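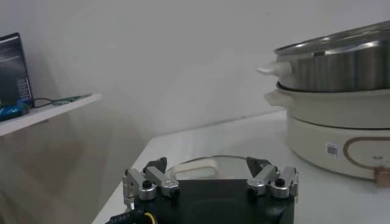 Wrist camera view with the lid lying flat on the table, handle between the fingertips

Two-finger gripper for pot lids and side handles – stick with linkage fingers or go parallel slide?

Posted by Clémence Leblanc, 21 December 2019

Hi all! I'm putting together a kitchen task on a small arm and having way too much fun with it. The job is to pick up a glass lid by its white loop handle, then take hold of a stacked hot pot by one of the handles that stick out at the side. I have a Flodness linkage gripper on the arm now, with the triangular black pads it came with, and I can borrow a Drusar with straight sliding jaws for 2 weeks in May.

The lid loop is smooth plastic and the pads come in at an angle, so I worry they only touch at the tips. The side handles are short, and on the lower pot there's a second one right under the first, so there isn't much room for fingers.

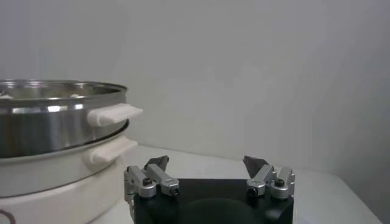 Steel pot at left, upper and lower handles one above the other

Has anyone run both styles on this sort of thing? I'd love to hear numbers, or even just gut feelings.

Hermenegildo Beltrán

Oh, I love this kind of job! I ran both styles on saucepan lids last year, 500 grasps each. The linkage fingers won on the loops, and I didn't expect that. They swing in on an arc, so if you're a bit off center they tend to pull the handle into place. Watch the height though – the tips move forward as they close. I had mine bumping the glass until I started the close 4 mm higher.

For the side handles I'd go with the sliding jaws. The tips stay at one depth the whole way, and you can come in flat between the upper and lower handle. Turn the wrist so the jaws close up and down on the handle. Whatever you pick, swap the pads for something soft. Silicone sheet and double-sided tape is fine for testing.

Also, check what your wrist camera still sees when you're down at the lid. My gripper body hid the near edge, so I saved the lid position from higher up and worked from that.

grondine_fan

depends on your controller too. the Coste one I had was slow to report grip force

Clémence Leblanc

Thank you both! Silicone is going on tonight, and I'll try starting the close higher. The near edge of the lid is hidden for me too, so I'm stealing the trick of saving the position – such a simple fix. I'll post side handle results once I've had the Drusar on the arm.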